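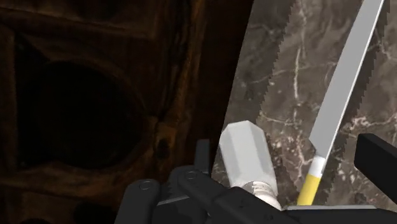 Kurgate Grasp Simulator, version 2
Reviewed by Margarida Vieira
Rating: 6 out of 11 (their scale, don't ask me)

I bought a seat of Kurgate to find out how our gripper behaves around a knife before anyone's fingers were involved. On that count it earned its money. I told the planner to keep clear of the blade. It did, beautifully, and on 9 runs it closed on the knife handle instead and swung the whole thing toward where an operator would stand.

The fault is in the keep-out zones. You draw one around an object, and Kurgate quietly drops it the moment a finger touches any part of that object. No warning, just a cheerful green check mark. Draseo, which we used before, at least beeped.

Support answered in two days and called it "expected contact behavior." The rendering is lovely, all veined marble and moody wood. I'd trade the marble for a stop button that works mid-grasp.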